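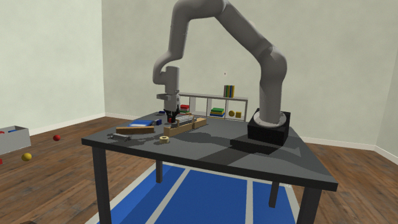

Ticket: Arm stops short on the way down, sim only
Opened by: Violeta Sosa
Project: Birnside bench arm, shared workshop
Status: Closed, with one follow-up

Hi everyone, and sorry in advance for the length of this. I've been at it for a few evenings and would rather write it all down while I still remember what I tried.

The trouble is in the simulated copy of our bench. I send the gripper to the small red object behind the wooden fixture, the arm swings over nicely from its base on the right, and then it halts with the fingers still in the air. No error in the planner window. The log just says "goal reached", which is a bit cheeky of it.

What I tried first

Restarted the sim and reloaded the table layout. Same thing.

Slowed the arm down to a quarter of its normal speed, thinking it might be giving up early. Same thing, only slower, and I had time to make a cup of tea.

Moved the fixture and its grey rack out of the way, in case the planner was keeping clear of them. The arm stopped at exactly the same height, so I put them back where they were.

Raised the step limit from 109 to 400. No change at all, and I've since set it back to 109 so the runs don't drag on.

Reply from Orellana, 7:40 pm

Hi Violeta, lovely write-up. Could you check which point on the arm the planner thinks is the tip? When I moved us over to the new Vorkby gripper file in August I remember there being two tip frames in it, one at the wrist flange and one down between the fingers. If it's aiming with the wrong one you'd see just what you're seeing.

Reply from Violeta, 9:15 pm

Thank you, I think you've got it! The settings had an 80 mm offset left over from the old gripper, and it was being added to the new finger frame, so the planner believed the fingers were longer than they are. I set the offset to zero and the arm now comes down to the red object properly. I ran it again with the little dark blue cube as the target and that was fine too — a very happy moment at my end of the bench.

One small leftover. On the way back up, the left finger brushes the rack in the collision view. It's only a 2 mm overlap and it doesn't stop the run, but I wouldn't want to try it on the real arm. I've added a straight lift before the sideways move and that clears it for now.

Closing notes

Fix is saved in the Birnside settings under "tool offset". If you have your own copy, please pull the new one before your next session, especially if you're using the Vorkby file.

Follow-up for Julus: could you remove the old gripper entry from the menu when you have a minute? I've left it alone as I wasn't sure whether your colour-sorting program still calls it.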